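Against the Pretty Bowl: A Case for Plain Ashtrays at Banquet Tables

Table-service opinion, November

The banquet trade has settled most of its arguments about tableware. Plate diameters are close to uniform, stacking glasses stack, and flatware can be bought to match a pattern that is ten years old. One item has escaped this process. The glass vessel with the scalloped rim is still bought by the case, still put out on white cloths, and still allowed to serve as a candy dish, a nut bowl or an ashtray depending on who is setting the room. My position is that a hall should stop buying it, and that a hall that already owns it should assign it one job and write that job down.

I set rooms for a living and then spent several years writing the closing procedures for them. The Gerna hall, where I did most of that work, held 1,480 pieces of small table glass at its last inventory under my name. A large share of them were scalloped. They arrived over a long period from different suppliers, and the stock sheet listed them under a single line, "bowl, small, clear." That line caused more trouble than any broken crate.

The first objection is to the shape itself. A petal rim has a high point and a low point repeated all the way around. Each low point is a natural rest for a cigarette, and each one is also a good place for a finger, so the piece reads equally well as an ashtray or a dish. Guests decide which it is within a minute of sitting down, and they decide by what is already in it. Put a wrapped mint in the bowl and it is a candy dish. Let one person tap ash into it and it is an ashtray for the rest of the evening, whatever the setting plan says.

The second objection is cleaning. Deep radial cuts hold residue. Ash is fine and dry when it falls, but it turns to paste as soon as it meets condensation from a glass or the last of a drink. A smooth wall gives that paste up to one pass of a cloth. A cut wall needs a brush, and the brush has to follow every groove. At Gerna we timed the work over one season, and the cut pieces took longer at every station, including the ones where they only had to be dried.

The third objection is grip. A round, smooth ashtray can be lifted in one hand with the thumb outside and the fingers beneath. A scalloped piece in heavy glass wants both hands, one on each side, and both hands are then occupied for the full trip from table to bin. A server clearing a ten-seat table in this way makes the trip once per piece. The usual answer is to carry a second one on the forearm, and the usual result of that is ash on the cloth.
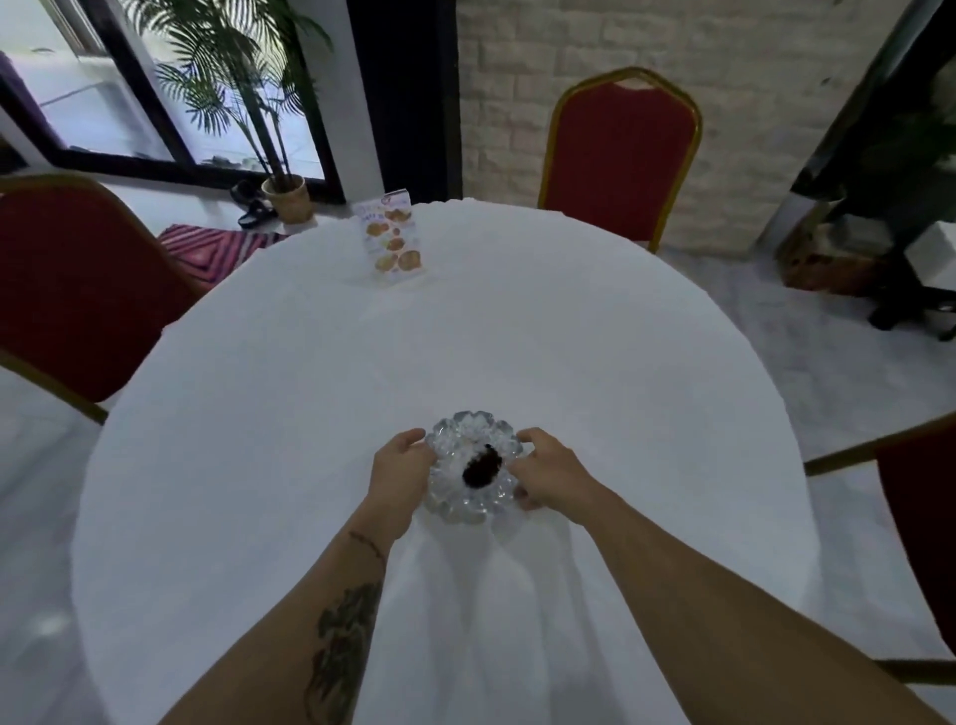
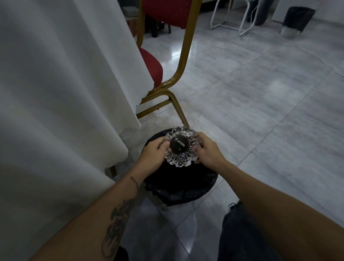
Banquet Floor Practice, Jikero Hospitality Services

The bin is the part of the process that most halls get wrong, and it deserves more space than the trade manuals give it. Ash should be dropped from as low as possible. Tipped from standing height it spreads, and a table skirt that reaches nearly to the floor will collect what spreads. A low bin beside the table, with the clearer crouched or seated over it, keeps the fall short. The piece should be held directly over the opening before it is tilted at all. The liner should be folded well over the rim, and it should be pushed down inside so that air does not puff back when something lands in it.

I would add a rule that many supervisors resist. Ash does not go into a lined plastic bin until it has been checked for heat. A butt can hold an ember long after the visible smoke has stopped. The proper sequence is a lidded metal can first, a wait, and then the general trash. Halls skip the can because it is heavy, and because it has to be brought out again after the rest of the equipment has been put away. A lidded can on a caster base solves both complaints, and the Tennant room bought two of them for less than it had spent that year on replacing one length of carpet.

Cloth is the other cost. A white cloth that drops to the floor looks correct with gold-framed chairs and red upholstery, and I have no quarrel with the combination. It has been standard in halls of a certain age for decades and it photographs well. It also has a great deal of surface. The Tennant room sent out 2,646 floor-length cloths in the last year I kept its laundry figures, and 1,931 of those came back billed at the standard rate. The remainder carried a surcharge for treatment. Ash was not the only reason on the surcharge slips, and I will not claim that it was. Wine was on them, and so was candle wax. Ash was the one reason on the list that a change of equipment would have reduced at no cost to the guest.

The defense of the scalloped bowl is that it looks better. I accept this. Faceted glass does something useful under banquet lighting, and a plain black or clear ashtray does nothing at all. A client walking through a set room notices the sparkle and does not notice the groove. Sales staff know it and will argue for the cut piece every time. The argument holds until the guests arrive. After that the decorative function belongs to the flowers, the menu card and the food.

A second defense is that one piece doing two jobs saves storage. This is true on paper. In practice the saving depends on every piece being washed to a food standard every time, whichever job it did last. No closing crew I have worked with did that without being watched. The pieces that looked clean went back into the crate marked "bowl, small, clear," and the next crew had no means of telling which had held nuts and which had held ash. Separate shapes remove the question. If ashtrays are squat, plain and notched, and nut dishes are smooth and footed, the sorting can be done by a new hire at one in the morning.

The Virnura annex made the change before any of our other rooms. It kept its scalloped glass and declared all of it ashtrays, painted a small dot on the base of each piece, and bought plain dishes for food. I thought the dots were a half measure. They have worked well enough that I have stopped saying so, although the paint needs to be renewed every few months and some pieces have lost it entirely. A colored crate would be better, and a different shape would be better still.

There is also the matter of menu cards. A card in a stand is usually placed toward the middle of the table, which is where the ashtray goes as well. The two end up touching. Card stock picks up a gray edge from ash and cannot be wiped. If the card is to be reused for a second sitting, the ashtray should be set at least a hand's width away from it, on the side toward the guest. I have seen setting plans that specify the angle of the card and say nothing about its distance from the ashtray.

My recommendation for a hall ordering this year is short. Buy plain ashtrays with a smooth inner wall and a wide base, in a quantity equal to the number of tables plus a reserve for changes during service. Buy nothing with a cut interior for any purpose that involves ash. Move the existing scalloped glass to a single assigned use, in a crate of its own color. Split the stock line in two before the next inventory, and have the person who closes the room sign for both counts.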